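Wollau House, Work Room 2
Table, Plant and Cleaning Supplies Check
Sheet completed in June, inspection started 8:40 a.m.
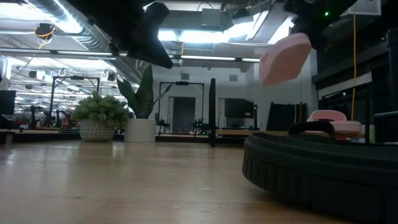 Scope: the wooden work table and what is kept on it, the cleaning basket, the potted plants, the floor within reach of the table, and the door route. Ceiling lights are included for glare only. Electrical testing is on the Drernov sheet and is not repeated.

Ratings: OK = no action. MONITOR = look again at next check. ACTION = fix before the date of the next check. N/A = does not apply.

SECTION A. TABLE

A1. Top free of splinters, raised grain and open cracks: OK
Comment: Checked by hand along all edges with a cotton cloth. No snags. Old scratch near the front edge has not opened since the last sheet.

A2. Finish intact: MONITOR
Comment: Gloss is even across the middle. One dull patch at the left corner, likely from undiluted cleaner. The finish has not lifted. Use the diluted product only (see C4).

A3. Table stable under load: OK
Comment: Pressed at each corner. No rocking. Leg bolts tight.

A4. Glare at working height: MONITOR
Comment: Overhead lights reflect off the top in long streaks. Small spills are hard to see from a standing position. When wiping, check the surface from a low angle at one end. A matte mat was suggested on the previous sheet and has not been ordered.

A5. Surface dry at time of inspection: OK

A6. Upright items on the table stable: OK
Comment: The narrow black upright panel next to the plants was pushed lightly at the top. It did not tip. Keep the basket clear of it when lifting.

SECTION B. PLANTS

B1. Pots sound, no chips or cracks: OK
Comment: Both the patterned white pot and the plain white pot were lifted and turned. Hairline mark inside the rim of the plain pot is in the glaze only.

B2. Pots set back from the table edge: OK

B3. No standing water under pots: ACTION
Comment: Water ring found under the patterned pot. Wiped up during inspection. There is no saucer. Fit one with a raised lip. Until then, water this pot at the sink, let it drain fully and return it to the table.

B4. Leaves clear of face height for a seated person: MONITOR
Comment: The snake plant leaves are stiff and pointed. Nobody should be seated directly in front of it. If a chair is needed on that side, move the pot first.

B5. Toxicity note on file: ACTION
Comment: Snake plant is harmful if chewed by cats, dogs or small children. The room is open to visitors with children on some afternoons. The note was missing from the room folder. Replace it, or move the plant to a high shelf during visiting hours.

B6. Dead or fallen leaves removed: OK
Comment: A few small leaves from the succulent-type plant picked up from the table. These are slippery when stepped on, so check the floor as well.

SECTION C. CLEANING BASKET AND CONTENTS

C1. Basket body sound: OK
Comment: Large dark green round basket with ribbed sides. No splits at the base of the grooves, where this type usually fails first. Rim smooth.

C2. Handle secure: OK
Comment: Black arched handle tested with the basket loaded. Both fixing points held. Carry with the handle fully upright.

C3. Basket position: MONITOR
Comment: The basket takes up a lot of the right side of the table. Acceptable while cleaning is in progress. At the end of the session it goes on the low shelf, handle toward the wall.

C4. Cleaner correctly diluted: OK
Comment: Table product is mixed at 2 ml to 1000 ml of water. The measuring cup is marked. Mix a new batch each week and pour away what is left of the old one.

C5. Containers closed and labeled: ACTION
Comment: Lidded pink and white container has no label. Lid fits properly. Write the contents and the month of filling on the side, not on the lid. Lids get swapped.

C6. Sponges in usable condition: OK
Comment: Pink sponge squeezed and bent double. No tearing, no smell. Pink is for the table only. Sponges used on the floor or at the sink must not go back in this basket.

C7. Sponges stored to dry: MONITOR
Comment: Stand sponges on edge after use. Do not leave them flat in the bottom of the basket under other items.

C8. No sharp items in basket: OK
Comment: Emptied onto a towel and checked. No blades, scrapers or broken plastic.

SECTION D. ROOM

D1. Door opens fully: OK
Comment: Gray door in the back wall. Opened to the stop and closed under its own weight. Latch engages.

D2. Route from table to door clear: MONITOR
Comment: One of the black metal frames stands in front of the door. Route measured at 100 cm at the narrowest point, which meets the house rule of 100 cm with nothing to spare. No bags, boxes or chairs may be left on this line.

D3. Frames stable: OK
Comment: Posts of both frames checked at the foot and at the joints. Nothing hung from the crossbar at left beyond what belongs there.

D4. Floor dry and free of trip points: OK

D5. Wall surface clean and undamaged: OK
Comment: White wall has light scuffs at hip height. Cosmetic.

ACTIONS CARRIED FORWARD

B3: Saucer for patterned pot. Order through Mbwambo Supplies with the next regular order.
B5: Plant note back in room folder.
C5: Label for pink and white container. Cirnia labels hold up to wiping; paper ones do not.
A4: Decide on matte mat. Open for a second sheet.

Inspection finished 9:25 a.m. Copy filed in room folder behind the previous sheet.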